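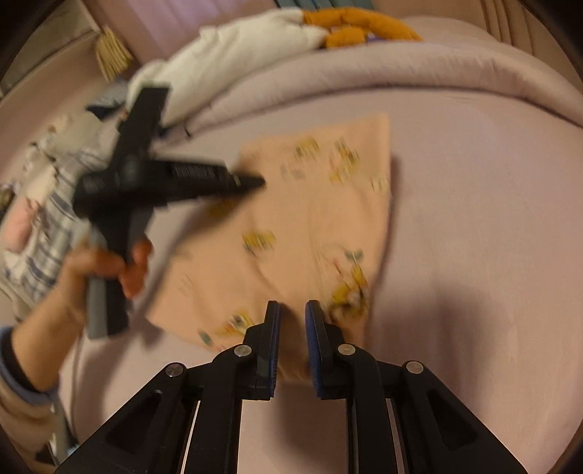

3.2 床面叠放的动作过程与表面条件

在家务整理的研究中,叠放通常被当作一个终点动作:织物从晾晒处取下,经过分类,最后叠好入柜。至于叠放在哪里进行,多数文献一笔带过,或默认为桌面。本研究的入户记录显示,情况并非如此。在Haledstead与Hinojosa两处居住区收集到的227次叠放记录中,以床面为操作面的次数最多,其次是沙发座面,再次才是餐桌与书桌。熨衣板在记录中几乎没有作为叠放面出现,即使住户家中备有熨衣板,也多半用来临时搭放衣架。

床面之所以常用,受访者给出的理由相当一致。一是面积够大,可以把被套、床单一类的大件完全摊开;二是衣物从阳台收进来之后往往直接堆在床上,就地叠完比再搬一次省事;三是叠好的小件可以沿床边排开,按家庭成员分堆。也有受访者提到床面干净,不需要像餐桌那样先擦一遍。但床面也有明显的缺点。床垫受压会下陷,操作者的手掌或前臂一旦撑在织物旁边,附近的布面就会朝受力点滑移,已经对齐的边又错开。床单本身的起伏也会传到上层织物,尤其是薄棉布。

3.2.1 记录方式

每次叠放从操作者第一次接触织物开始计,到织物被放入堆叠位置或收纳容器为止。单次记录的上限定为300秒,超过上限的按中断处理,不计入用时比较,但保留其动作编码。编码由两名作者分别完成,意见不一致之处由Tiburcio Galindo复核。织物按展开后的大小分为小件(毛巾、枕巾、儿童上衣)、中件(枕套、成人上衣、婴儿包布)和大件(床单、被套、毛毯)三类。印花与颜色一并登记,原因在下文说明。

叠放动作最初参照Prusia项目的词表编码,该词表共有七个动作。预试阶段发现,词表中的“抖开”与“铺平”在床面条件下难以区分:操作者往往捏住两角轻轻一提,让布面落下的同时用另一只手抹过去,两个动作重叠在一起。我们将其合并为“展铺”,另外增加“拉角”一项,用来记录对折之后单独调整某一个角的动作。修改后的词表仍为七项,即:抓取、展铺、对折、拉角、抹平、翻转、移放。

用时以整秒登记。若操作者中途与家人交谈、接听电话或离开房间,计时暂停,恢复操作后继续。暂停前后的织物状态如有改变,例如被人碰乱或被另一件衣物压住,则该次记录注明“受扰”,在边缘对齐的分析中剔除。

3.2.2 中件织物的叠放

中件织物是三类中差异最大的一类。小件通常两折即成,大件则多数需要两人配合或者分段完成,做法反而比较固定。中件可以两折,也可以三折、四折,取决于柜内隔板的深度、叠放者的习惯,以及这块布下次用在什么地方。

以一块桃色底、带黄色小卡通图案的布为例(图1)。布已叠成大致的长方形,平放在浅色床单上,下缘并不完全平直,稍有垂落。一只左手握着夹持工具从左侧伸入,工具前端指向布的左上角。这类下缘不齐的情形在中件中十分常见,我们称为“余边”。余边的产生有几种途径:对折时上下两层没有完全重合;布料裁边原本就不直;反复洗涤后经纬两个方向的缩率不同。单凭叠好之后的外形无法判断属于哪一种,需要把布展开后测量,因此编码时只登记余边是否存在以及所在的一侧,不登记成因。

图1 床面上已折成近似长方形的印花布

对余边的处理可以分为三种。第一种是不处理,直接移放。第二种是拉角,即捏住错位较大的一角向外或向下牵引,使上层与下层接近重合。第三种是翻转,把不齐的一侧压到下面,使朝外的一侧看起来整齐。翻转并不减少错位,只改变它的位置。受访者对此并不讳言。Vira Yatsenko在访谈笔记中记下一位住户的说法:“柜子里只看得见一边,把那一边弄齐就行了。”持类似看法的住户不在少数,他们的衣柜也确实多为正面开门、隔板较窄的样式,叠好的布只露出前缘。

拉角的效果与操作面有关。在桌面上,上层布被牵动时下层一般保持不动;在床面上,下层布与床单之间同为织物接触,摩擦较大,而床垫又有弹性,牵引的力一部分用在了床面的变形上。操作者松手之后,床面回弹,刚拉好的角会退回去一点。有经验的操作者会先用另一只手按住对角,再牵引目标角,松手时先松牵引的手,后松按压的手。这一顺序在访谈中很少有人能说清楚,但在记录里重复出现。

单手完成拉角的情形也有记录,多见于另一只手抱着孩子或拿着其他衣物时。单手操作者倾向于用小幅度、多次数的牵引代替一次到位的牵引,每次移动的距离很短,中间夹杂着用手背抹平的动作。这种做法用时较长,最后的边缘却不一定更差。我们在编码时将连续的小幅牵引合并为一次“拉角”,另行标注“分次”,否则动作总数会被明显抬高,与双手操作者无法比较。

3.2.3 印花对对齐的影响

登记印花的初衷只是便于在同一住户的多次记录中辨认同一件织物。整理资料时发现,印花与叠放方式之间存在一定联系,遂单独列出。

条纹和格纹织物的操作者常以花纹作为参照,对折时让条纹与布边平行,出现偏差时也更早察觉。散点式的印花,如散布的卡通人物、小花、字母,不提供连续的直线,操作者只能看布边。此类织物在本研究中多为儿童用品,包括枕套、小被套和包布。叠放者在处理它们时,对偏差的容忍度普遍较高。问及原因,有人说小孩的东西用得勤,叠得再齐也很快被翻乱;有人说图案本来就花,稍微歪一点看不出来。后一种说法值得注意,它表明整齐与否在住户那里首先是一个看上去如何的问题,布边之间实际相差多少倒在其次。

单向印花是另一种情况。人物图案若全部朝同一方向排列,一部分住户会在叠完后检查人物是否朝上,若不是则把整叠转过来。这一检查多出现在客人可能看到的场合,例如开放式搁架或婴儿床尾的置物篮。放进抽屉的则很少检查。双向或无定向的散点印花没有这一步骤,移放之前的停顿也相应较短。

底色的作用比较有限。浅色布放在浅色床单上,边缘的轮廓不如放在深色床单上清楚,操作者有时需要用指尖沿布边摸一遍来确认位置。我们最初预计底色与床单颜色接近时用时会明显增加,记录并未支持这一预计。可能的解释是,住户对自家床单与常用织物都十分熟悉,对视觉轮廓的依赖本来就不强。夜间叠放的记录也与这一解释相符:几位住户习惯在晚上九点以后、只开床头灯的情况下叠衣服,其动作次序与白天相比没有变化,只是抹平的次数略多。

3.2.4 堆叠与再整理

叠好的织物很少立即入柜。多数记录中,操作者先在床的一侧形成若干临时堆,待全部叠完再分批搬走。临时堆的高度受床面影响较大,床垫越软,堆到一定高度后越容易向一侧倾斜,操作者便另起一堆。硬板床上的临时堆明显较高,堆数较少。临时堆的位置也有规律,一般靠近床尾或靠墙一侧,把靠近身体的床沿留作操作区。

搬运过程中,堆内织物之间会发生错动。错动最大的通常是面料光滑的枕套与仿丝睡衣,棉布次之,毛巾最小。因此不少住户把毛巾放在每一堆的最下面,起到防滑的作用。Flirkska在其家居收纳手册中使用“先重后轻”的说法,而我们所见的住户更接近于先涩后滑,重量并不是首要考虑。两种次序在多数情况下结果相近,因为毛巾往往既重又涩,只有在处理大件薄被套时才会出现分歧。

再整理指织物入柜前后对已完成叠放的局部修正。在有效记录中,出现再整理的有27次,均发生在中件与大件。修正内容以重新对齐前缘为主,少数为改变折数以适应隔板宽度。改变折数的住户大多在事后表示,下次仍会先按原来的折法叠,到柜前再改。这说明折法作为习惯相当稳固,收纳空间的限制并不能轻易改变它,只是在动作的末端附加了一个步骤。

季节对再整理也有影响。十月的记录中,薄被与毛毯同时在用,柜内空间紧张,住户常需要把已经放好的织物抽出来重新压实。抽出一件时,上方几件的前缘随之后缩或外露,由此引发连续的小幅修正。这类修正用时很短,往往不到十秒,但在访谈中被反复提起,受访者多用“烦”来形容。相比之下,用时更长的大件叠放反而很少被抱怨。

3.2.5 局限

本节所用记录以成年住户独自操作为主,两人合叠的样本较少,不足以单独分析。床垫软硬由入户人员用手按压后分为软、中、硬三档,没有使用仪器,档与档之间的界线难免带有主观成分。织物的材质以洗涤标签为准,标签缺失或磨损的登记为“不明”,在涉及摩擦的讨论中不予采用。此外,两处居住区的住宅面积都偏小,卧室内能够容纳的桌面有限,床面使用频率较高可能部分来自这一条件。住宅较宽敞、设有独立洗衣间的家庭是否也以床面为主要叠放面,本研究的资料无法回答。

3.3 沙发座面与餐桌的比较

沙发座面在面积上不及床面,但有靠背可用。操作者常把尚未叠的衣物搭在靠背上,逐件取下,叠好后放在扶手或身旁的坐垫上。由于坐着操作,手臂的活动范围较小,中件织物多在膝上完成第一次对折,随后才转到座面上抹平。膝上的对折没有平整的支撑,边缘对齐主要依靠双手捏角悬空完成,因而拉角动作在沙发条件下出现得较早,常在第一次对折之前,而在床面条件下多在第二次对折之后。

餐桌条件下的记录最为整齐,动作次序变化也最少。桌面坚硬,抹平一次即可见效,余边多在对折当时就得到修正。限制主要来自使用时段:餐桌在饭前饭后都要让出来,叠放往往分成几段进行,未叠完的衣物需要临时移到椅子上。几位原本偏好餐桌的住户因此改到卧室完成,只把衬衫等需要压出折痕的衣物留在餐桌上处理。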